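Jurno help board > Simulation > Evaluation

Why does my policy score well in sim and then sulk on the real counter?

Posted by peltomau_intern

I've trained a pick-and-place policy on 1,000 simulated kitchen episodes. In sim it succeeds in 185 trials out of 328. On the real worktop it mostly admires the objects. My supervisor wants to know if the sim number "means anything" and has asked me to find out by Friday, in a tone I didn't care for. Is there an accepted way to check, short of buying a marble kitchen?

Juška_fan

More randomisation. Always more randomisation. Change the lights, change the worktop, change the cup. Worked for me in May.

Austra Sakalauskas

More randomisation may help the policy, but you were asked about the number. They are separate problems, and mixing them up cost me most of a winter.

Stop trying to make the two success rates match. Take several checkpoints, good and dreadful, run each one in sim and on the real counter, and see whether both put them in the same order. If they do, your sim is useful for choosing between policies, even if its percentages are pure flattery. You need the dreadful ones — a spread of three equally decent checkpoints tells you nothing.

We did this with the Esirov kitchen scenes and 127 real trials. The ranking held up apart from two neighbouring checkpoints that swapped places. The absolute rates were nowhere near each other, and I've stopped apologising for that in meetings.

Also, look at your renders before blaming the learning. Ours have stair-stepped edges and shiny stone, and I'd want to know how a policy copes with both. Score "lifted" and "placed" separately too, or a bottle held up in the air forever counts the same as one never touched. 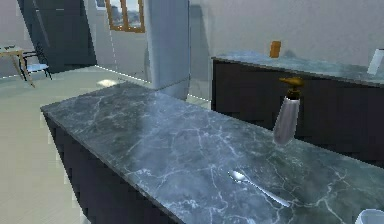
Simulated kitchen, soap dispenser clear of the island worktop. Scores for "lifted", nothing yet for "placed".

peltomau_intern

Thanks, both. I have no shortage of dreadful checkpoints, so I'll start there. Do the real trials need the same starting positions as the sim ones?

Austra Sakalauskas

As near as you can manage. Tape on the worktop is fine, but peel it off before the policy runs.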